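About Trudwood

Who we are

Trudwood is a small firm that answers a question most people would rather not ask: what is in my well? We test private drinking water for households, farms, two summer camps and one monastery that makes fudge. If your water comes from the city, the city already tests it and you may go about your day. If it comes out of a hole behind your garage, you want us.

The firm began as Dunne & Miller, though neither Dunne nor Miller stayed long enough to see the sign go up. Dunne went into roofing. Miller moved somewhere with municipal water, which the rest of us tried not to take personally. Yamuna Murthy bought out the lease, the name on the mailbox and a refrigerator full of unlabeled bottles, and renamed the place after the road it stands on. There was no money left for a consultant to come up with something better.

What we do

You order a kit. We mail you bottles, a cold pack and a sheet of instructions that has been rewritten 8 times and still gets read after the bottles are full. You run the tap, fill to the line, and send everything back. We look for bacteria, nitrate, lead, arsenic and a handful of other things that depend on what's under your county. Then you get a report in plain words, with the numbers on the second page for people who like numbers.

Last year we tested 1,417 wells. Most of them were fine. A fair number had something a new well cap would fix, and 59 had a problem that called for a phone call instead of a letter. We make those calls ourselves, before dinner if we can manage it. 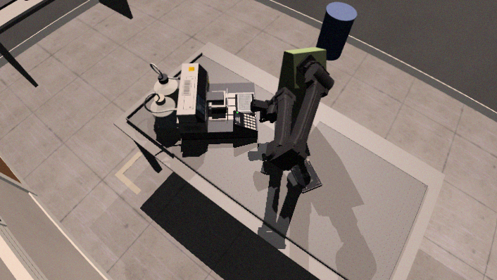
Kartini Majimbun wrote to us in October that she had put off testing for six years on the theory that the dog drank it and the dog was fine, and that she'd like it on our website that the dog was no guide at all. Her nitrate came back at twice the limit. She has a filter now, and so does the dog.

What we don't do

We don't sell filters, softeners, magnets or anything that clamps onto a pipe. A firm that finds the trouble and sells the cure tends to find a lot of trouble. If you need equipment, we'll tell you what kind and leave you to haggle.

We also can't tell you why your water tastes like pennies over the phone. Please stop holding the glass up to the receiver.

The people

Yamuna Murthy runs the lab and signs every report. Malte Rathjen handles kits, shipping and the returned bottles that turn out to contain pond. Edit Rácz writes the plain-words page and has banned "parts per billion" from the first paragraph. Benoît Masson does the books three mornings a week and drinks bottled water, for reasons he won't discuss.

Finding us

The drop-off window is around the side, past the propane tank. Bacteria samples need to reach us before 3 p.m. on the day you take them, and yes, that includes yours.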